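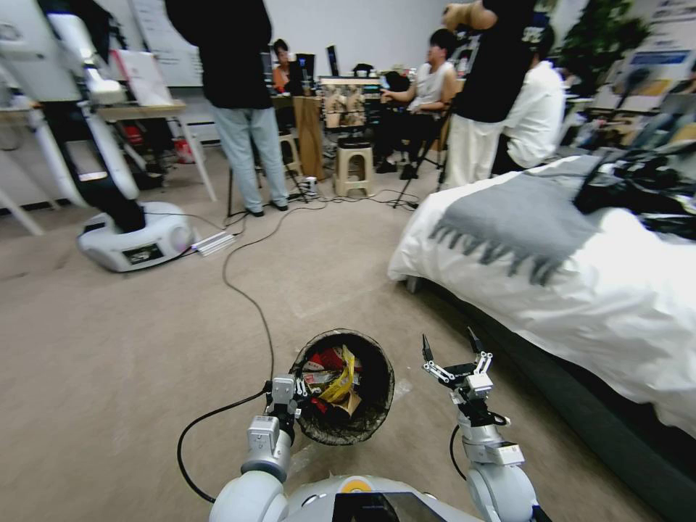 Slide 1. Left gripper with the mesh wastebasket, shared workshop.

Good afternoon. On behalf of the Satlow shared workshop, I thank the members for the invitation to report on the Hakska build. The project began in July as an evening activity and now has two arms, a mobile base and a task we consider worth solving: the tidying of a furnished room.

Pause here. Explain that the budget was capped at 2000, of which 881 went to the grippers and their wiring. Christodoulou supplied the joint housings at cost.

Next slide. State the task plainly. Litter lies on carpet, the bin stands on the floor, and both arms must work close to the ground without catching their own cables - the part of the design we have revised most often.

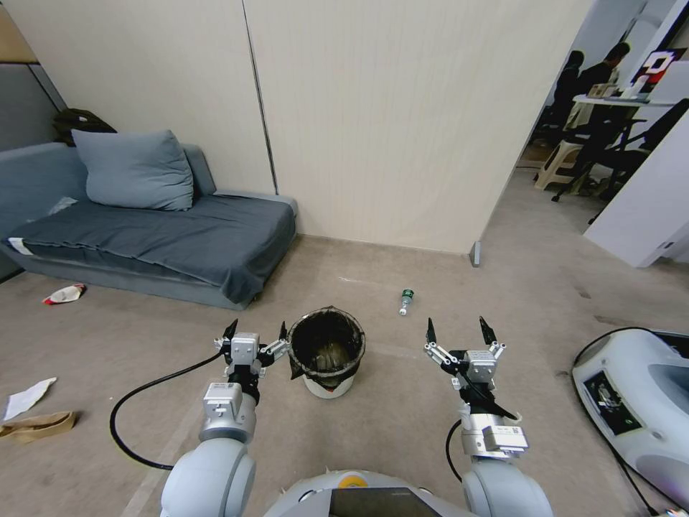

Makis Chrysikopoulos wrote to us after the Grulbridge meeting that a bin with a soft liner is a harder target than a rigid one, and that we should test both before fixing the approach height. The recommendation was adopted. Mention that the height is now set separately for each bin.

Move to the section on wrappers. Thin packaging folds under the fingers, and closing force matters less than the angle of approach. Show the force table if time permits.

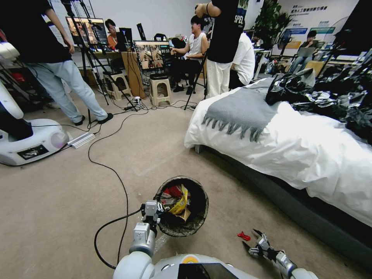

Slide 4. Gripper at the rim of the basket; second arm low over the carpet.

Cable routing: refer to the handout, page 2. The loop on the left arm must be long enough for full reach. A shorter one was tried and withdrawn.

Release over the bin is the final topic. The item should be directly above the opening before the fingers part.

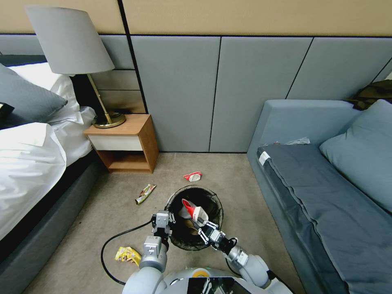

Athina Psarras asked whether the second arm should hold the rim during release or stay clear of it altogether. Reply that both methods remain under test and that results will be circulated to members on 11th April.

Invite further questions. Drawings are available from Achilleas Drakos at the workshop desk.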